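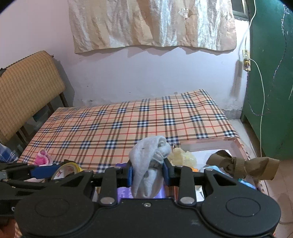
Questions about our Bible reading year

Which book do we start with?
We begin in January with the prophet Daniel, and after it comes the Revelation. Many people want to read the Revelation first, but so much of its language is taken from the older prophets that we prefer this order.

Do you teach a date for the return of the Lord?
No. Matthew 24:36 says that no man knows the day or the hour. Please do not bring charts with dates to the meetings in Kutton — we will not discuss them.

Which translation do you use?
The King James Version is read aloud. You may follow in any other, also in your mother language.

How much must I read at home?
Four chapters in a week, and it takes me 15 minutes for each evening. If you fall behind, continue with the group and do the missed chapters later.

What is the Kistar booklet?
It is our study booklet, 55 pages, with the verses and empty lines for your notes. It costs nothing. Ask for it at the Skuvthorpe meeting or write to us at Box 409, Skuvthorpe.

Is the beast of Revelation 13 a country of today?
Opinions in the group are different. We read the chapter together with Daniel 7, where the beasts are explained as kings, and everybody may say what he thinks. Kindly leave the present politicians out of it.

May I bring children?
Yes. In the Pinto room they hear the story of the lions' den while the adults are reading.

Page last changed: November 29, 2025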